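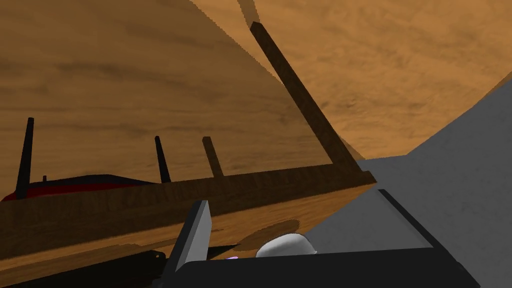
Text: Marloes Cuypers
Lesezeit: 12 Minuten, mit Kaffee etwas länger

Mein Sauerteig heißt Dierckx. Den Namen habe ich nicht ausgesucht, der stand schon auf dem Glas, als ich ihn geschenkt bekam, mit Filzstift auf Kreppband, und ich habe mich nie getraut, ihn umzutaufen. Ein Bäcker hatte ihn wohl mal angesetzt, vor Ewigkeiten, und seitdem wandert er durch Küchen wie andere Leute durch WGs. Bei mir steht er seit drei Jahren, links oben im Kühlschrank, neben dem Senf.

Ich wollte eigentlich nur Brot backen. Ein einziges, anständiges Roggenbrot, so wie meine Großmutter es hatte, mit einer Kruste, an der man sich ein bisschen wehtut! Mein erstes war grau und innen klebrig wie Fensterkitt. Das zweite auch. Beim dritten habe ich den Laib abends um elf aus dem Ofen geholt, sofort angeschnitten (großer Fehler, Roggen muss liegen, am besten über Nacht) und im Stehen die Hälfte gegessen, mit viel zu viel Butter. Er war krumm und unten fast schwarz, und ich war selig.

Im August bin ich dann nach Tulumstead gefahren, zu Femke Wouters. Die betreibt dort eine winzige Backstube, vorne Laden, hinten Ofen, dazwischen ein Vorhang, und wer nett fragt, darf einen Morgen lang mitmachen. Um vier Uhr früh ging es los. Ich bin kein Mensch für vier Uhr früh. Femke schon, sie redete bereits in ganzen Sätzen, während ich noch nach dem zweiten Ärmel meiner Schürze suchte.

»Du rührst zu viel«, war das Erste, was sie zu mir sagte, und sie hat es an dem Morgen noch oft gesagt. Roggenteig will nicht geknetet werden, jedenfalls nicht so, wie ich das von Pizza kannte. Man vermengt ihn, bis kein trockenes Mehl mehr zu sehen ist, und dann lässt man ihn in Ruhe. Ich finde in Ruhe lassen furchtbar schwer – ich hebe auch beim Risotto ständig den Deckel.

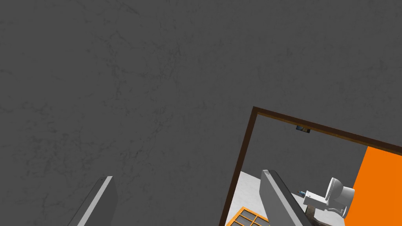
Ihr Rezept ist eine Frechheit, so kurz ist es. Auf 700 Gramm Roggenmehl kommen 100 Gramm Anstellgut, Salz nach Gefühl und so viel warmes Wasser, dass der Teig aussieht wie nasser Mörtel. Femke füttert abends an, lässt den Sauer bis zum Morgen stehen und backt dann sehr heiß an. Nach dem Drehen der Bleche geht die Temperatur runter, und dann wird gefrühstückt. Wir hatten Käse, Gurken und das Brot vom Vortag, und Cor Van Beek kam durch den Vorhang und brachte Eier mit. Er liefert das Mehl aus der Mühle in Cesow und hat mir sehr ausführlich erklärt, warum der Roggen in diesem Jahr mehr Wasser trinkt als sonst. Ich habe mitgeschrieben und kann meine Notizen nicht mehr lesen. Irgendwas mit Regen.

Ein Stück von Dierckx habe ich in Tulumstead gelassen, dafür kam ein Schraubglas von Femkes Sauer mit mir nach Hause. Im Zug ist es aufgegangen. Also wirklich aufgegangen, Deckel hoch, Teig im Rucksack, und mein Kalender riecht bis heute nach Essig. Der Rest hat überlebt und steht jetzt neben Dierckx. Die beiden sind völlig verschieden: Meiner ist sauer und träge, Femkes riecht nach Apfel und wirft schon nach kurzer Zeit Blasen.

Seitdem backe ich jede Woche und werde die Brote kaum los. Meine Nachbarin Ailbhe Phelan nimmt verlässlich einen halben Laib, am liebsten das Endstück, und hat sich neulich zum ersten Mal Kümmel gewünscht. Kümmel! Ich habe ihn im Mörser nur angedrückt und es ziemlich gut gefunden, wollte das aber nicht gleich zugeben. Nächstes Mal probiere ich es mit Koriander und einem Rest Malzbier, das Mehl dafür steht schon abgewogen auf der Fensterbank.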